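Losska to Supply Staplers and Refills to Mallcombe Schools

MALLCOMBE, Oct 26, 2019 — Office supply firm Losska will provide desktop staplers and staple refills to 28 schools in the Mallcombe area under an agreement signed this month. Deliveries begin in November from the company's warehouse in Bondimden.

Each school will receive 30 staplers for classrooms and front offices, along with enough staples for the rest of the school year. The order replaces a mix of older models that took different sizes of staples, so refills bought for one room often did not fit the stapler in the next.
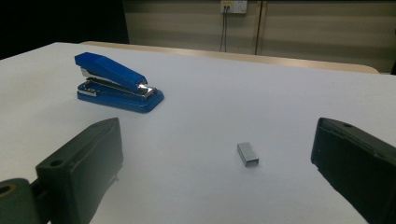
All of the new staplers take the same staples. Schools can reorder refills through Sepp, Losska's online ordering service, and the minimum order has been dropped for the length of the agreement.

"School offices told us they were tired of keeping three kinds of staples in a drawer," said Heino Jankauskaitė, sales manager at Losska. "They wanted one stapler and one refill — and a quick way to get more."

Worn or jammed staplers can be sent back at no charge during the first 3 years. Losska has set aside 300 spare staplers in Bondimden for replacements.

Schools outside the agreement may buy the same items at the regular price.

Press contact: Heino Jankauskaitė, Losska, Bondimden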